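The White Table: Packing Up the Craft Room
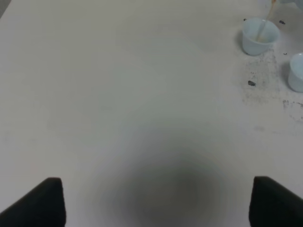
We moved out of the craft room in December after using it for most of the year, and this page covers how the packing went. The room is on the second floor of the old Drandier building, above the loading dock. It had one long white work table, two walls of shelves, a sink, and a closet that had turned into a storage unit for things people meant to finish later. Everything had to go down one flight of stairs and across the lot to the new space on the Vasteck side.

The table
The table was the last thing we cleared and the first thing we needed again. It has a matte white top, good for sorting small parts on, and it wipes clean with dish soap and warm water. Acrylic paint comes off if you get to it the same day. Alcohol ink does not. The top unbolts from the legs with a 10 mm wrench. We carried it down on its long edge with a moving blanket around it, and it cleared the stair landing with very little to spare.

Cups
We go through a lot of small plastic cups: paint water, glue, beads, loose screws, brushes waiting to be washed. Before the move they were kept in four different places. We washed them all in the sink, let them dry overnight on towels, and stacked them by size. Cracked ones went in the recycling. The ones with dried glue in the bottom went in a bucket of hot water first, and most of them came clean after an hour.

Beads and buttons
These were in jars with lids that did not all fit. We moved them to zip bags, squeezed the air out, and put the bags upright in shoe boxes with the color written on the top edge. The seed beads we had already counted out for the spring kits, 1,000 to a bag, stayed in their own box so they would not get mixed in with the rest.

Paper
Full sheets went flat between two pieces of cardboard and were taped on all sides. Anything smaller than a half sheet went in the scrap bin, and the scrap bin went to the preschool downstairs. The black construction paper had faded along one side from sitting by the window. We kept it for backing.

Boxes
We bought 66 boxes and wish we had bought them all in the same size. The small ones were right for paper and jars. The large ones were fine for yarn and felt and too heavy for anything else. Two of the large ones gave out at the bottom on the stairs, both with magazines in them. Labels went on the short side and on the lid, with a room number and a one-word description. "Misc." was not allowed, though a few boxes say "Stuff."

Shelves
The Cernix shelves came apart without tools once we found the right order: top shelf, back brace, sides. The clips went into a sandwich bag taped to the brace. The older wood shelves were screwed to the wall and stayed behind. We patched the holes we had made ourselves and left the ones that were there when we came.

The closet
Half a day. It held two broken easels, a box of candle molds, an iron that still works, fabric in good condition, and a roll of craft paper weighing far more than it looked. The unfinished projects were set out in the hall for a week with a sign. Most were picked up. The rest were taken apart for materials.

Sink
The Tichý trap under the sink was full of clay, as expected. We cleaned it out into a bucket and threw the clay in the trash. The new room has a bigger sink and a bucket next to it for rinsing hands and tools before anything goes down the drain. Please use the bucket.

The new room
The table went in under the north windows. It is level now, with a folded piece of felt under one leg. Shelves are up on the long wall and the cups are on the bottom one, where kids can reach them. Supplies for the kits are in the locked cabinet by the door. We still have nine boxes to unpack, mostly yarn.

Costs
Boxes, tape, blankets and the cart rental came to just under $200. The blankets are ours and can be borrowed for other moves. They are folded on top of the cabinet.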